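Do I really need a rack for one towel? 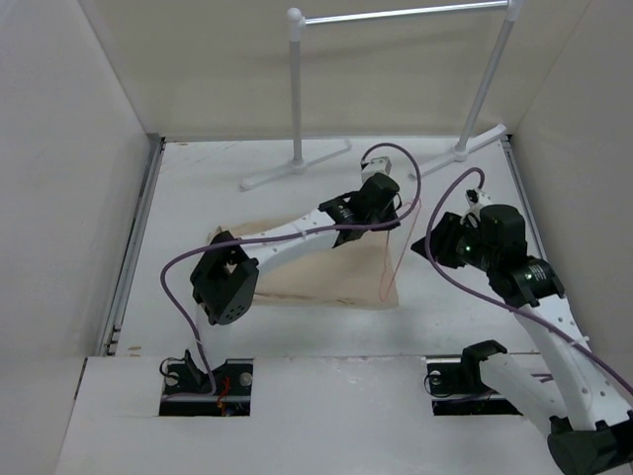 Last changed: 10/27/18

I have been suspicious of the freestanding towel rack for years. It is furniture for people who already have a door with a hook on it. You buy it, it takes up a patch of floor, and the towels end up on the bed anyway.

Still, I gave in back in August. White, thin tubes, stands on its own feet, which is the sort of thing Lurketti and Brornska both sell under names that make it sound like a holiday cottage. The Brornska page promised "spa calm". I live in a flat with 2 radiators and a bathroom you can cross in a stride and a half, so I was curious where the calm would go.

My complaint with thin rails is that they look lovely bare and silly loaded. Put a proper bath sheet on one and you can't see the rack any more, just a damp ghost standing near the wall. Hand towels are better. Tea towels are better still, but then why not use the oven door like everybody else?

Then there's the cloth question. Anything light beige shows every crease, and if you leave it in a heap on the table it looks as though you've given up, even when you only went to answer the phone. The shops call the colour oat or sand or (Russo, I'm looking at you) "morning linen". It's beige. It crumples. White furniture behind it makes it look slightly dirty when it's clean, and I've washed mine more than it deserved on that account.

Assunta Monti left a comment on my last post saying I should fold lengthways in thirds before hanging, so the edges don't flap about. I tried it for 5 days. The edges did stay put, I'll give her that, but a towel folded in thirds dries at about the speed of a brick, and by the end the middle layer had a smell. Halves, then. Or just sling it over and shake it straight.

The other thing people swear by is keeping the rack hard against the wall. Mine gets nudged every time I pull a towel off it, so it wanders. Tovora do a weighted version that is supposed to stay where you put it. I haven't tried it and I don't plan to pay extra for heaviness.

For now the rack stays, mostly for the small stuff. The bath sheet has gone back on the door hook.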